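Bretar Table Bin: Owner's Guide
Section 3: Setting Up Your Bin and Living With It

If you've come straight here from the unpacking section, welcome, and put the kettle on if you like, as there's a short wait partway through. If you skipped the unpacking section (plenty of us do), please go back just far enough to check that you have the box, the soft cloth and the little sheet of clear feet, and then carry on from here.

The Bretar is a tall clear bin that stands on a table and takes light, dry rubbish: lolly wrappers, tea bag envelopes, paper serviettes, the twisted bits of paper that collect wherever people sit and talk. It has no lid, no pedal and no moving parts of any kind, so setting it up is mostly a matter of cleaning it properly and choosing a good spot. Both are worth doing slowly. A clear bin shows everything, including fingerprints.

3.1 Before you start

You will need:

The Bretar box
The soft cloth from the carton
The sheet of clear feet
A bowl of lukewarm water with one small squirt of dishwashing liquid
A second bowl of plain water
A clean towel to stand the box on

CAUTION: Please don't use window cleaner, methylated spirits, nail polish remover or any spray with ammonia in it. Acrylic looks a great deal like glass and people quite naturally treat it like glass, but these products can cloud it or start fine cracks along the corners, and once those are there no amount of polishing will bring the surface back. The same goes for paper towel and the green side of a kitchen sponge, both of which scratch.

3.2 Peeling and washing

1. Lay the towel flat on a bench or table and stand the box on it.

2. Find a corner of the protective film and lift it with a fingernail. If it's being stubborn, warm the corner with your thumb for a moment and try again. Don't be tempted by a knife.

3. Pull the film back over itself, low and slow, one wall at a time. It will crackle. The film on the inside walls is easiest if you start from the top rim and work down, and you may need to push your sleeve up to reach the last of it.

4. Check the outside of the base. There is a piece of film there too, and it's the one that gets forgotten.

5. Wash the box inside and out with the soft cloth and the soapy water, then go over it again with the plain water. Wipe in straight lines, with hardly any pressure.

6. Stand the box upside down on the towel and leave it for 60 minutes. Air drying is kinder to it than rubbing, and it also gives the static from the peeling time to settle down.

NOTE: If you live somewhere very dry, or you're doing this in the middle of winter with the heating going, the static may hang on longer. You'll know because the first few wrappers you drop in will stick partway down. A last wipe with a barely damp cloth usually takes care of it.

3.3 Fitting the feet

The feet are small clear dots, one for each corner of the base. They keep the box from sliding and stop it leaving rub marks on a timber finish.

1. Make sure the base is properly dry. The adhesive won't hold on a damp surface, and it won't give you a second chance.

2. Peel one foot from the sheet, holding it by its edge.

3. Press it onto a corner of the base, a finger's width in from both sides, and hold it there while you take a couple of unhurried breaths.

4. Do the other corners the same way, turn the box upright and give it a gentle press from above. It should sit without rocking.

5. If it does rock, check for a crumb of film caught under one foot before you blame the table. (Then, by all means, blame the table.)

3.4 Choosing the spot

We get more letters about this than about anything else in the guide, so forgive us if we go on a bit. The bin is taller than it is wide, and it weighs very little when it's holding nothing but paper. It wants a level surface, away from elbows, and within an easy reach of the people using it so that nobody has to throw.

1. Sit down where you normally sit, and reach out without leaning. The bin belongs somewhere inside that reach.

2. Move it in from the edge far enough that a sleeve or a handbag can go past without catching it.

3. If your table has a cable hole, keep the bin well clear of it. Wrappers have a way of finding that hole, and cords going through it can tug at anything standing too close.

4. Keep it out of strong afternoon sun if you can. The acrylic won't mind much, but a lolly wrapper with a bit of caramel left in it will.

5. Leave it in the chosen spot for a day or so before you decide. Most people shift it once.

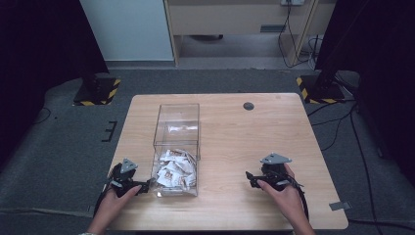
Off to one side suits most tables better than dead centre, particularly if you also use the table for work and need the middle clear for a plate or a keyboard or somebody's jigsaw. Our own Harville is the light wooden one with the rounded corners, and with the bin standing slightly left of centre, the cable hole is well away toward the far right. You can judge the filling level there too: the crumpled paper, with its brown and orange printing, takes up roughly the lower third of the box, and there is plenty of height left over it. One little white piece is sitting higher up than the rest, which is normal for a clear bin and nothing to fix. If a stray piece bothers you, reach in and press it down onto the pile.

NOTE: The Bretar can stand on a tablecloth, but the feet grip best on a bare surface. If you must have the cloth, choose one that doesn't hang down where a passing knee or a toddler could pull it.

3.5 What goes in and what stays out

Happy in the bin:

Paper and foil wrappers
Dry serviettes and tissues
Receipts, envelopes and notes to yourself
Tea bag tags and sachets, once empty
Pencil shavings

Better somewhere else:

Wet tea bags, fruit peel and apple cores
Chewing gum (wrap it in paper first and it's welcome)
Anything greasy, which leaves a tide mark on the walls
Glass, pins, staples and blades
Batteries of any kind

CAUTION: Never put matches, ash, candle ends or cigarette butts in the bin, even if you're sure they're cold. Paper burns easily, acrylic burns too, and the open top will feed both. If you use candles on the same table, move the bin right off it before you light them.

CAUTION: The bin is open at the top and anyone can reach in. If there are small children or a curious dog about, keep it on a higher surface and empty it often. Foil is no good for a dog's stomach.

3.6 Emptying

You can fill the bin to the top if you want to, and it will come to no harm. We would suggest emptying it at the halfway point, mainly because a low pile stays put when somebody bumps the table and a high one tends to go over the side.

1. Pick the box up with both hands, one on each side, below the middle. Please don't lift it by the rim with two fingers, tempting though that is.

2. Carry it to your main bin or recycling tub and tip it slowly.

3. Tap the base with your open palm to free anything that has settled into the corners. Don't knock the rim against the edge of the tub, as this is how nearly all the chips we hear about come to be there.

4. Look through the walls against the light. Any piece still clinging can be wiped out with the soft cloth.

5. Stand the box back in its spot and press down lightly so the feet take hold.

NOTE: Mixed wrappers are a nuisance to recycle, and the rules change from one council to the next. Many shiny wrappers are plastic on one side and foil on the other and have to go in the general rubbish. A fair test is to scrunch one in your fist and open your hand. If it springs back, treat it as plastic.

3.7 If something isn't right

The box looks hazy.
It's most likely leftover soap. Rinse it again with plain water and let it dry upside down. If the haze is still there, run your nail across it, as you may have a last sheet of film you haven't peeled. We say this with love, having done it ourselves.

The bin slides when touched.
Wipe the feet with a damp cloth and let them dry. Furniture polish on the tabletop is the usual culprit, so wipe that patch of the table as well.

A foot has come off.
Don't use superglue, which fogs the acrylic. Ask for feet pack 1679 and we'll post one out.

There's a fine scratch.
Light scratches can be softened with a plastic polish and a good deal of patience. Try it low down on the back wall first, where it won't matter if you don't care for the result.

It smells.
Somebody has put an apple core in it. Wash it as in 3.2 and have a quiet word.

3.8 Keeping it nice

A wash once a week is plenty for a bin that only sees paper. In between, a dry wipe over the outside with the soft cloth will keep the fingerprints down. Shake the cloth out first, as a single grain of sand will do more damage than a year of wrappers. The cloth can go through a cool machine wash but does better without fabric softener.

If you're putting the bin away for a while, slip the soft cloth inside, stand the box upright in its carton, and don't stack anything heavy on top. The feet can stay on.

The Bretar is covered for 36 months against splitting at the seams. Chips and scratches from everyday use aren't covered, but do write to us anyway, because there's often something that can be done. Letters go to Krum Papadopoulos at the Brurisero workshop, who answers them in the mornings and is glad of a photo if you have one. Please include the colour of the sticker from the end of the carton, which tells him which batch yours came from.

Go on to Section 4 if you've bought the Georgiev divider, which splits the box into two so that paper can be kept apart from foil. Everyone else can skip ahead to the spare parts list at the back.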